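Jeltow Token and Medal Study Group
Minutes of the regular meeting
Aug 5, 2025, Closton Library, lower meeting room

Present: Solange Turcotte (chair), Benedetta Caputo (minutes), Bonifacio Campos, Elisa Martinelli
Regrets: Italo Pellegrini

1. Opening
The chair called the meeting to order. The agenda was accepted with item 6 moved ahead of item 7.

2. Previous minutes
Accepted with one correction: under "Transit tokens", the Quezada dairy piece is aluminum, not white metal. B. Caputo to amend the file copy.

3. Catalogue of merchant tokens
E. Martinelli reported that 904 pieces are now entered. Of these, 36 have no recorded die axis and will be re-examined before the listing is released. The remaining entries have weight, diameter, edge and axis complete.

There was discussion of how to record holed pieces. At present some entries show weight as found and others show an estimated original weight. Agreed that weight as found goes in the main column and any estimate goes in the notes, marked as an estimate. Existing entries to be brought into line.

B. Campos asked whether countermarked coins belong in this catalogue or in the separate list. The chair's view was that a countermark naming a local merchant makes the piece a token for our purposes. S. Turcotte and E. Martinelli in favour of including them, B. Campos against, B. Caputo abstained. Included, with the host coin named in the second line of the entry.

4. Attribution of the Kalach pieces
The two bread tokens lettered KALACH remain unattributed. I. Pellegrini sent a written note suggesting a bakery of that name at the old Closton rail yard. The city directories have no listing under that spelling. B. Campos has seen a similar beaded border on laundry checks and thinks the same shop may have cut the dies. Left as "uncertain" for now. I. Pellegrini to check the tax rolls.

5. Weighing and measurement
The current scale reads to a tenth of a gram, which is too coarse for the smaller aluminum pieces. Moved (Martinelli, seconded Campos) that the group buy a scale reading to a hundredth, with a check weight. Carried. Pieces already weighed on the old scale keep their figures, with the scale noted.

Diameters on scalloped and octagonal tokens are to be taken point to point and flat to flat. Several older entries give one figure with no indication of which. E. Martinelli to flag them.

6. Storage
B. Caputo has moved the zinc and brass pieces out of the soft vinyl flips. Seven show green residue and are set aside. The group agreed to leave them untouched until I. Pellegrini has looked at them – no acetone in the meantime. Remaining vinyl stock is to be thrown out. Paper envelopes will be kept for the duplicates only.

7. Printing
The listing will go out as a stapled booklet. The printer's price break is at 2000 copies, well beyond what the group needs. S. Turcotte to ask for a short-run quote, black ink, with plates at actual size. Target for release is January.

8. Other business
The spare key to the display case has been found and returned to the desk. B. Campos will bring his duplicate transit tokens for trade to the next meeting.

9. Adjournment
Moved by B. Campos. Carried.

Recorded by B. Caputo 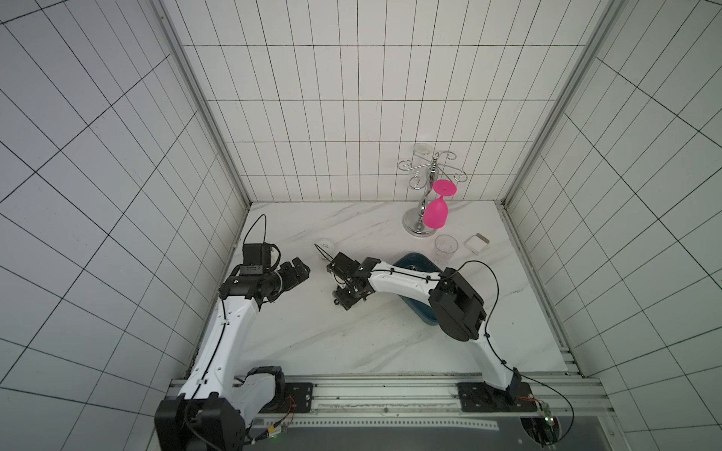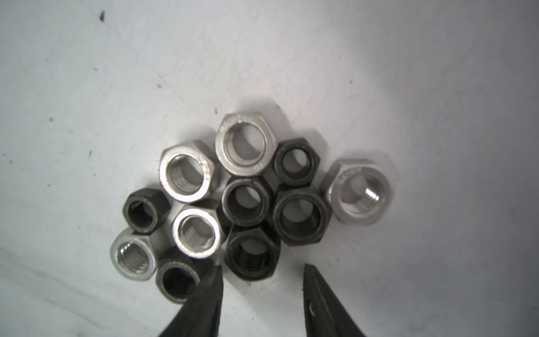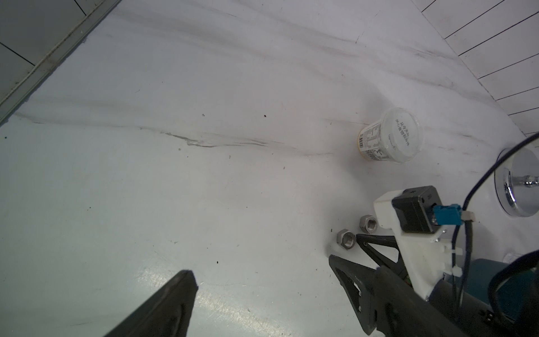
First: two robot arms at the work surface. Second: hex nuts, silver and dark. Third: clear plastic cup on its side.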